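Jandport Undersink Water Filter, Single Cartridge

Price: $243
Replacement cartridge: $9 off when ordered with the unit
Rated cartridge life: 300 gallons
In stock, ships from our own warehouse

We carry three undersink filters and this is the one we argued about longest. Water filters attract big claims, and the Jandport box has its share of them. The leaflet talks about "revitalized" water and "restored natural balance." We have no idea what either of those means and we are not going to repeat them as if we did. What you get is a carbon block in a plastic housing, with fittings that tie into your cold line. If your tap water tastes of chlorine, a carbon block is a sensible thing to try. If your water is hard, this will not soften it, whatever the drawing of the sparkling kettle on the side of the box suggests.

Please don't buy it for well water without a lab test first. A taste filter is the wrong tool for bacteria, and a customer who tells us "it tasted fine afterward" has told us nothing about what is in the glass.

What comes in the box

Filter head with mounting bracket
Housing and one cartridge
Two push-fit connectors
Housing wrench
Four screws (short ones – see below)
Printed leaflet

No separate drinking tap is included. The filter goes in line with the cold side of the faucet you already have, so every drop of cold water you run goes through it, including what you use to rinse the dishes. That matters more than the maker lets on. The 300 gallon rating sounds generous until you think about how much cold water a family kitchen uses in a week. The leaflet says "up to a year." A person living alone who mostly eats out might manage it. A house with kids will not.

About the flow rate

It drops. Every filter of this kind slows the water down, and the phrase "full flow design" on the front of the box annoyed us enough that we wrote to Jandport about it. They replied that it refers to the inside of the head. With a new cartridge the cold side is a little weaker than before and most people stop noticing. Toward the end of the cartridge you will notice, and that is a more useful reminder than the sticker they give you for writing the date on.

Fitting

The push-fit connectors are good and we have no complaints there. The screws are too short for anything but a thick cabinet wall with nothing on it. If yours is lined or tiled, buy longer ones before you start. Leave enough clearance below the housing to unscrew it and drop the cartridge out. Plenty of people mount it too low, then find they have to take the whole bracket off at the first change.

Shut off the cold valve, open the faucet to let the pressure go, and put a bowl under the line. Run the first cartridge until the gray dust clears. The leaflet says two minutes. Give it five.

Check your faucet, too. Pull-out sprayers are fine as long as the hose weight doesn't swing into the housing.

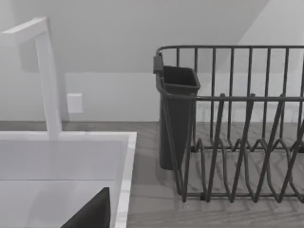 Deep basins take up room in the cabinet, and with a disposal unit as well there may be nowhere sensible for the bracket to go. Measure before ordering. We take returns on unopened units only, and a housing that has had water in it can't go back on the shelf.

How it compares

The Prinness twin-stage costs $200 more. The second stage is a sediment filter, and if your pipes are old and you see grit in the faucet screen, it earns some of that money. If you don't see grit, we can't tell you what you'd be paying for.

The Istska is cheaper to buy. Its cartridges are a shape only Istska makes, and we have run out of them twice. Draw your own conclusions.

Didenko makes a cartridge that fits the Jandport housing and sells for less. It seals properly and the water tastes the same to us, though that is three people and a row of paper cups, so weigh it accordingly. Jandport says using it voids the warranty. The warranty covers the head and housing for one year and excludes cracking from over-tightening, the most common way these things fail. Hand-tight is enough. Use the wrench for taking the housing off.

Spare O-rings are listed under Parts. Order one with your second cartridge.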